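2/29/24

# Leave the Wrong Things in the Play Kitchen

In our building there is a playroom on the ground floor, shared by the families of 30 apartments. It has a toy kitchen, a shelf of books and a rug that was donated by the Smadi family when they moved away. Last November a note was put on the door. It asked the parents to sort the toys every evening, so that kitchen things stay in the kitchen and all other things go back to their own boxes. The note was polite, and I understood the wish behind it. I have followed it for many weeks. Now I would like to argue against it.

My neighbor Tarek Atallah wrote the note. He is a tidy man and he has done a lot for that room, including the shelf, which he fixed to the wall himself. His argument is that children learn better when every object has a place. A carrot is food, so it lives with the food. A shell is from nature, so it lives in the nature box. He also says that things get lost when they are mixed, and this I can't deny. We have lost 2 lids and a very good wooden spoon.

But I have spent many hours sitting on that rug, and I believe the sorting takes away something we should want to keep.

## What a tray can carry

When I was a child, we did not have a toy kitchen. We had a low wall behind the house, and on this wall we cooked. Stones were potatoes, and a broken tile was a plate. My aunt gave us a real pot with no handle, and for this pot we fought every day. I remember very well that the best dishes were never made from things which looked like food. If you had a plastic tomato, it was a tomato, and the game was finished quickly. If you had a button, you had to tell the others what it was, and they had to agree, or to refuse it, and then there was a conversation.

I think about that wall when I look at what comes out of our playroom kitchen before the sorting. A toy carrot on a cafeteria tray is easy to understand. A spiral shell next to it is more difficult. What does one do with a shell for dinner? It can be soup, or bread, or the guest who came to eat. The braided toy in pastel colors, bent like a horseshoe, could be a pretzel today and a sausage tomorrow. Even a crumpled piece of white paper can be rice.
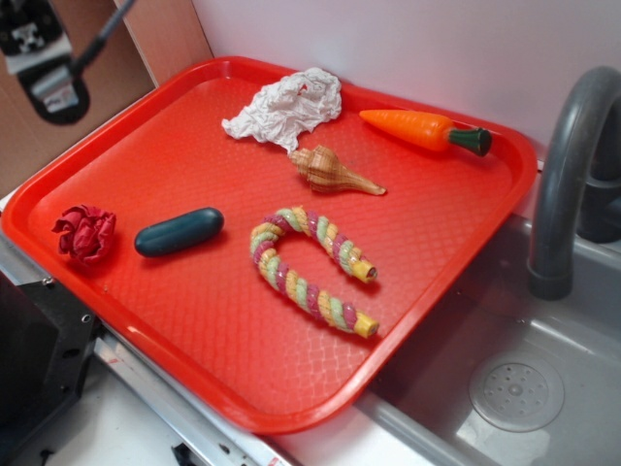
## The case for order, and where it stops

I don't want to be unfair to the other side. A room where nothing is ever put away is not a free room. The small children can't find anything, and the big ones step on it. I have stepped on things too, in socks, in the evening, and I did not have kind thoughts about imagination at that moment.

There is also the question of money. Vollano, the shop near the bus station, sells play food in closed sets, and once a piece is missing the set looks poor. The set we bought together cost 264, and some parents remember this number better than I do. When a plastic egg is found in the box for cars, they see a loss. I see an egg that was a passenger.

My objection is only to the idea that the category comes first. A child who is told each evening that the shell doesn't belong in the kitchen will, after some time, stop bringing it there. She will cook with the carrot, because the carrot is approved. Walid Masri, whose daughter is the same age as mine, told me that at home she now asks which toys are "allowed to be food." I found this a little sad. He found it practical -- we are still friends.

So I would like to propose a smaller rule. Let us pick things up from the floor, throw away used paper, wash what needs to be washed, and put the rest wherever there is space for it near the place it was used. One big basket beside the toy sink would be enough. On the first Saturday of each month we can sort everything properly, and Tarek can supervise, and I will bring the coffee.

I have written this also under the note on the door, in a shorter form. The pen was bad and my handwriting is worse, so whoever could not read it may take this page as the correct version. Answers can be left on the shelf, between the books and the tea set.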